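Wirness Learning Materials Support
Ticket category: Foam letter blocks / Print and surface
Product: Trorkmont foam alphabet blocks
Submitted by: Picard Early Learning Center, classroom supplies
Status: Closed

Customer report

The center has used the Trorkmont blocks in its reading room since January. Staff have noticed that the black lettering on several blocks feels slightly tacky after cleaning. On one block, a faint gray smear was left on the cleaning cloth. The center asks whether the blocks may remain in use, whether the cleaning method should be changed, and whether the affected blocks can be replaced singly.

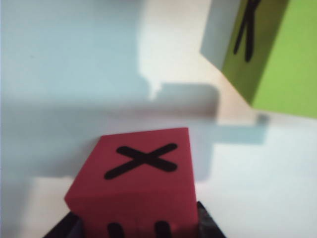
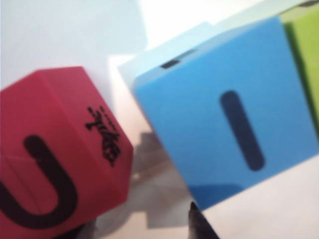
The blocks are wiped at the end of each day with a general-purpose surface spray and returned to a lidded bin. The center did not keep the outer carton and cannot supply the batch number.

First response, Support Desk

Thank you for your report. Please provide the following so that the matter can be assessed:

Name of the cleaning product and whether it contains alcohol or solvent.
Whether the blocks are fully dry when the lid is closed.
Whether the tackiness is limited to the black print or extends to the colored foam.

Until a reply has been received, please set aside any block that leaves color on a damp white cloth.

Customer reply

The spray is Brarnico Surface Cleaner. The label lists alcohol among its ingredients. The blocks are normally put away within 10 minutes of wiping, and the lid is closed at once. The foam itself feels normal. Only the print is affected.

Assessment

The symptoms are consistent with softening of the print by an alcohol-based cleaner, made worse by storage before the surface has dried. The foam is not considered to be at fault. A batch number is not required for this finding.

Instructions issued

1. Discontinue use of the spray on all foam blocks.
2. Mix 500 ml of lukewarm water with a few drops of mild dish soap. Wipe each face with a soft cloth. Do not soak or scrub.
3. Wipe again with plain water and stand the blocks apart on a towel overnight.
4. Press a dry white cloth against each letter for a few seconds. If no color transfers, the block may be returned to use.
5. Leave the lid off the bin for the first week.

Customer update

The procedure was completed on the full set. All but one of the blocks passed the cloth test. The remaining block, a letter R, still marks the cloth and has been withdrawn. The center again requests a single replacement.

Resolution

Single letters are available as spare parts. A replacement R has been approved without charge and will ship within 9 business days. The withdrawn block need not be returned. The care leaflet for this product has been forwarded to the center for posting beside the storage bin.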